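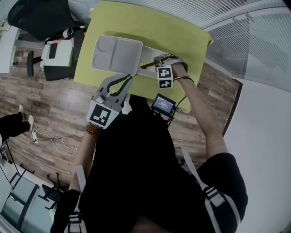

Wilmer Arboleda: Before I send a replacement, can you tell me whether the tray slides when it's empty, when it's full, or both? And is the cloth straight on the tabletop or is there a pad under it? Ticket 594 only says "tray won't stay put."

Hi Wilmer, sorry, I was typing that one in a hurry! It's both, but it's way worse empty. Ours is the gray divided tray from Penby, and it sits on the yellow-green cloth we keep spread over the sorting table. No pad, just cloth on table. Every time somebody reaches into the rounded compartments the whole thing creeps toward the far side, and the cloth comes along with it (so then the pens end up in a heap and I start over).

What I've tried so far:

Turned the tray so the big compartment faces me. No change.

Wiped the bottom with dish soap and let it dry. Better for maybe 40 minutes, then right back to sliding.

Put 2 strips of that rubbery shelf liner under it. The tray stopped moving on the cloth, but the cloth still moved on the table - so I guess I have two problems.

Ironed the cloth. I know, but it was wrinkled and I was annoyed.

Wilmer Arboleda: Ha, fair enough. Leave the liner where it is and put a second piece between the cloth and the table, as big as you can manage. Clips on the table edge would help too. Don't use tape, it leaves gunk on the cloth.

OK, update from this afternoon. I cut one big piece of liner for under the cloth and clipped the near edge, and sorted a whole box of 279 pens and markers without chasing the tray once!! The far corner still bunches up a little when I lean on it. Arnar wants to try clips on that side too, so please keep the ticket open until we've done another box. No need to send the replacement tray for now.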